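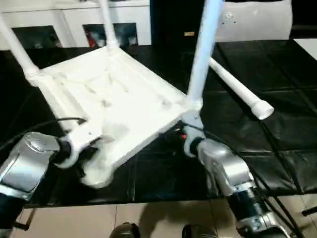
Notebook, November, puzzle trail for Mamdale

Picking up from the last entry. The trail now has seven steps on paper and four that work in the build. Writing down where each one stands before I forget why we changed them.

Reminder of the setup for anyone reading this cold. Mamdale is the harbor town map in Zinotwood. The trail is the hidden hunt that leads players to the new character, Anozie, before the patch that adds her. It starts in the game, goes out to two web pages, and comes back into the game for the last step. Total playing time should be one weekend for a group and longer for one person alone.

Step 1, the ferry timetable. Works. The board by the dock shows departure times that don't match the ferry. Read the wrong times as letters and you get the name of the first page. Changed since last entry: the times used to update with the in-game clock, so a player who arrived at night saw a different set. They're fixed now. Tested at three clock settings, same text each time.

Step 2, first web page. Works. A plain page with a tide chart and a text box. The text box takes the word from step 1 and nothing else. I had it rejecting capitals, which was a mistake. It now ignores case and spaces. It also used to give the same error for a wrong word and for an empty box, and two people in the test thought the page was down. Empty box now says "Enter a word."

Step 3, the bell code. Half works. The church bell in Mamdale rings a pattern every 120 seconds. Short and long rings, read as dots and dashes. The trouble is that the bell is mixed under the music, and with music on at default volume you can't tell short from long past the market square. Options:

- Duck the music while the bell rings. Easy, but it gives the step away to everybody.
- Make the long ring longer. Tried it at double length, sounds broken.
- Change the pitch slightly on the long one. Tried this at the end of the day. Best so far. Still hard to hear on laptop speakers.

Leaning toward the third. We also need a version for players who can't hear it. The rope in the tower could move with each ring, short pull or long pull. The animation exists already from the intro, it only needs the timing hooked up. Not done.

Step 4, the shop ledger. Works, but I don't like it. There are 62 lines in the ledger and the answer is in the lines where the sum is off by one. It's adding up numbers for half an hour. One tester put the whole thing in a spreadsheet and had it in a few minutes, and the other gave up. Cutting it to the first page of the ledger would bring it down to something a person could do with a pencil. The message would have to shrink too: from a sentence to one word. The word would be "lantern," which we need for step 5 anyway.

Step 5, lanterns. Not built. Light the lanterns on the pier in the right order. The order comes from the tide chart in step 2, so people have to go back to a page they thought they were finished with. I want a hint for that somewhere. Maybe the shopkeeper says something about the tide if you talk to her after step 4.
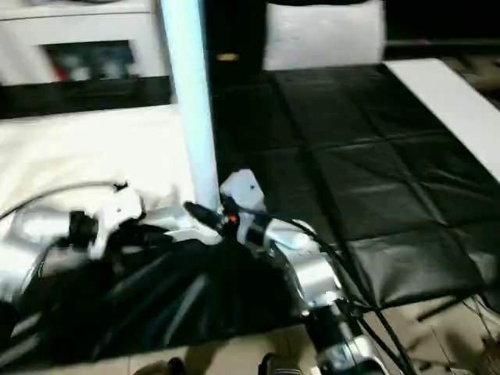

Photo: workshop archive

Step 6, the second web page. Built, not tested by anyone but me. This one has the countdown, and it's the step I worry about most. The old plan was a bar that fills by a tiny amount each hour until the announcement. I've been against that for a while. With the last hunt we ran, in Motorura, we put up a percentage bar and it killed the whole thing. People solved everything in two days, then had a bar to look at for three weeks. The forum thread went from maps and notes to complaints, and when the reveal came most of the posts were about the wait. I went back and read the thread again this morning. It had 599 replies, and the useful ones are nearly all in the early pages.

New plan for step 6: no bar and no percentage. If the page has nothing new to give, it says so, with a date. Finishing the step gives you something right away: a short letter from Anozie and a banner item on the account. It's small but it's there. Whoever comes late gets the same thing.

The other thing from that thread: people decoded things we never put in. Someone took the file size of a picture and made a phone number from it. We said nothing because we thought it was fun to watch, and a large group then spent several days on it. This time I want one channel where we say "that is not part of it" when something gets big enough. We don't have to say what is part of it. Need to agree on who posts and how often. Also need to strip the metadata from everything on both pages. I found an old export name still sitting in the tide chart image, and somebody will certainly read it as a clue.

Step 7, back in the game. Paper only. The door at the end of the breakwater opens. Inside there's the room, Anozie's coat on the hook, and one voice line. Voice line is recorded in two takes, second one is better. The door has to open for each player on their own and not for the whole server. If it opens for everyone when the first group gets there, the rest of the players will see it in a video before they've heard of step 1.

Load test, afternoon. Ran the word check on the first page with 3000 requests at once. The page stayed up. The text box answered slowly at the top end, and a few requests came back with the generic server error, which looks a lot like something you'd be meant to decode. Replaced it with a plain line: "The site is busy, try again. This is not a clue." A bit blunt but it stays in.

Notes on hype, for the meeting. The hunt should be shorter than we want it to be. The gap between the last solved step and the reveal should be days, and if the patch slips, the hunt slips with it. We don't start step 1 until the patch build is locked. For Motorura we started early to cover a delay, and ended up adding filler steps while people were already playing. You could tell which ones they were.

Localization question, still open. Step 1 spells out an English word and so does the ledger. If we translate the words, the boards and ledgers need different numbers per language, and groups that share screenshots across languages will get confused. If we keep English everywhere, some players are shut out unless they use the forum. Third way would be to use made-up place names that stay the same in all languages. "Lantern" would have to go. Something to check before I redo the ledger, so the ledger waits.

To do next:

- Hook up the rope timing in the bell tower
- Bell pitch on laptop speakers and on cheap headphones
- Clean metadata, both pages
- Place names for steps 1 and 4, get a yes or no from localization
- Shopkeeper line for the tide hint
- Someone other than me to play step 6 from start to finish
- Door on the breakwater, find out if per-player state is possible on that map

Late addition, 6:40 p.m. Per-player doors are possible, but only if the room behind is loaded as a separate space. That means a short fade to black going in. Fine with me. The voice line can start during the fade.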